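Lasik Teach Station for Two-Arm Robots

Products > Teaching and Teleoperation > Lasik Teach Station

Lasik is the teleoperation package offered by Frerichs for laboratories and training centers that need to show a two-arm robot a task by remote control. The operator sits at the station, sees the room from the robot's own viewpoint, and moves both arms with a pair of hand controllers. Each session is stored as a demonstration that may be replayed, trimmed, or passed on to the customer's own training software.

The station works with a physical robot or with the Cedudetti simulated rooms. Most customers begin in simulation. New operators can learn the controls there before they are given access to hardware, and a task can be set back to its starting state with a foot pedal.

Operator View

The views reproduced in this section come from a Cedudetti room with a long stone countertop. Both arms remain under the operator's control at all times, including when only one is needed for the task.
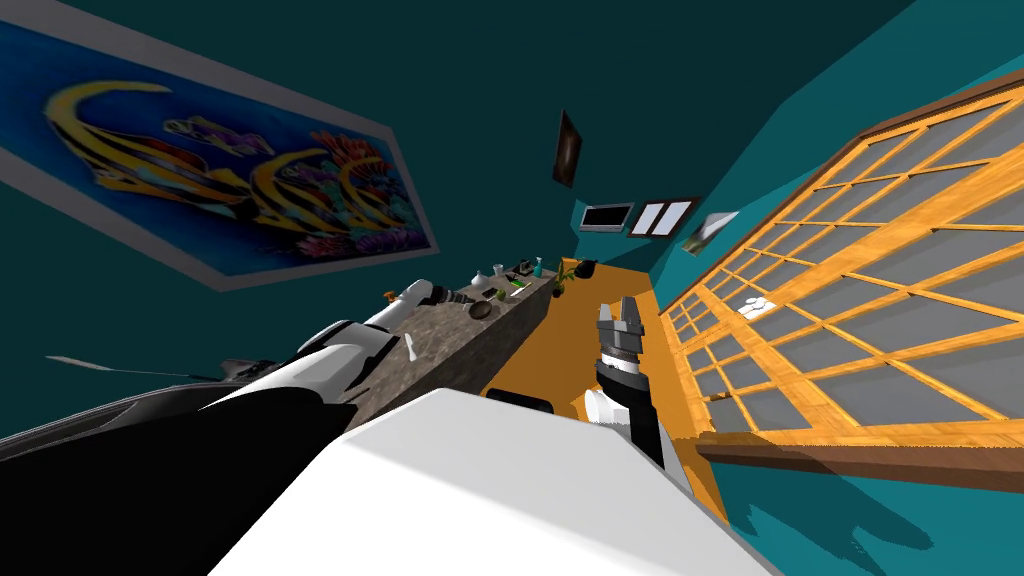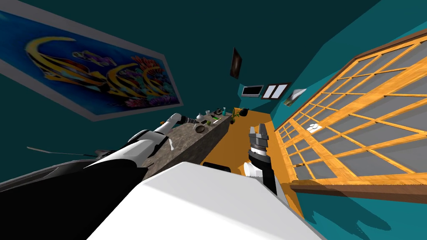
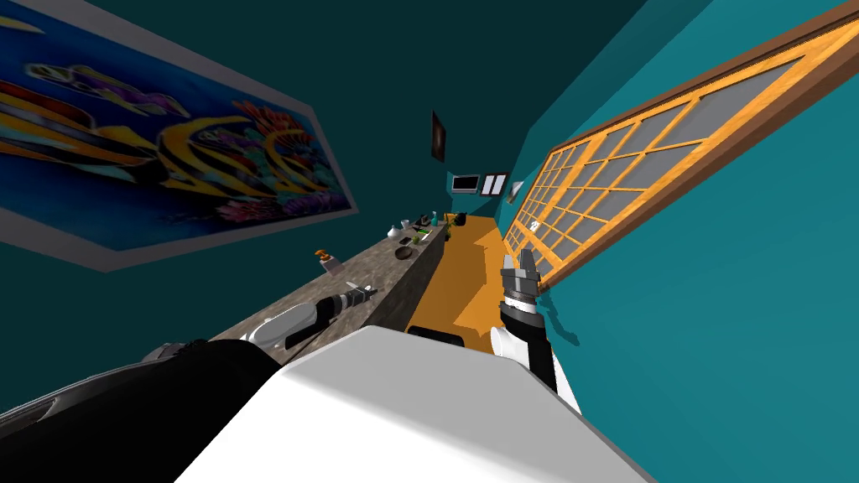 What Is Included

Two hand controllers with grip triggers
Operator chair mount and foot pedal
Headset or desktop display (specify when ordering)
Recording software with 3 operator seats
Cedudetti room library, standard set
Printed setup guide

Recording a Demonstration

The operator selects a room and a task, takes hold of both controllers, and presses the pedal to begin. Arm motion follows the hands at full or reduced scale. Reduced scale is recommended for small objects and for work close to a counter edge. The triggers open and close the grippers. A second press of the pedal ends the recording, and the operator is asked to keep or discard it before the next attempt.

Kept demonstrations are listed by operator, room, and task. Supervisors may add written notes to any recording and may lock a set once it has been reviewed.

Specifications

Station weight, without chair: 37 kg
Desk height required: 69 cm minimum
Standard room library: 638 object models
Connection: wired network; wireless is not supported during recording

Training and Support

An introductory course is held at our Trernthorpe office under the direction of Mareike Eichhorn, Head of Operator Training. The course covers controller fitting, arm scaling, and review of recorded work. On-site instruction is available by arrangement. The next course with open places begins in August.

Ordering

Quotations are prepared on request. Please state the make of robot, the display option, and the number of operators. Inquiries should be addressed to Clyde Zamora, Equipment Sales, at the Trernthorpe office. Replacement controllers and pedals may be ordered separately by registered customers.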